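A siren that people do not believe

In our town of Suvar the flood siren sounded three times last January. Two of these times there was no flood. The third time the water came into the lower streets, and many of my neighbors stayed in bed, as they had learned to do.
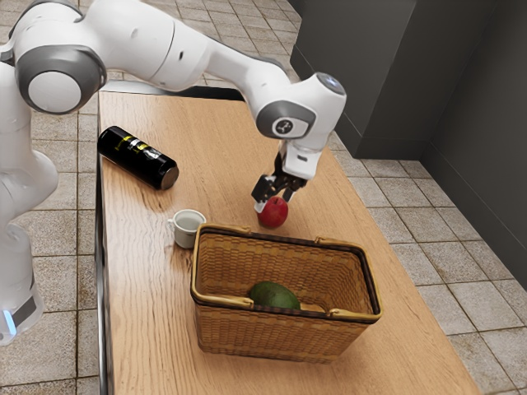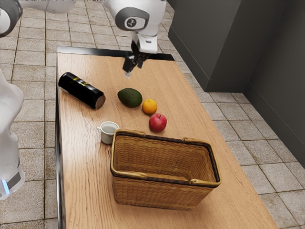

I do not blame them. When a warning is wrong, people remember the fear and also the embarrassment. My neighbor Nnamdi Okonkwo carried his mother down the stairs in her nightclothes, and after 25 minutes a text message told him to ignore the siren. It had no apology and no explanation. The next time he only looked out of the window.

The council now wants to pay a company from Surnard for louder sirens. I think this is a mistake. We heard the old ones very well. What we need is a second message, sent quickly, which says who gave the alarm and what was measured at the bridge. Mackenzie Chisholm of the council told us at the meeting that too much detail makes people confused. I was more confused without it.

There were 118 of us in the hall that evening, and almost every question was about trust – very few were about equipment. I would like the council to publish the full record of both false alarms before it buys anything. If a person pressed the wrong button, say it. We can forgive a wrong button, but I find it hard to forgive eleven months of silence.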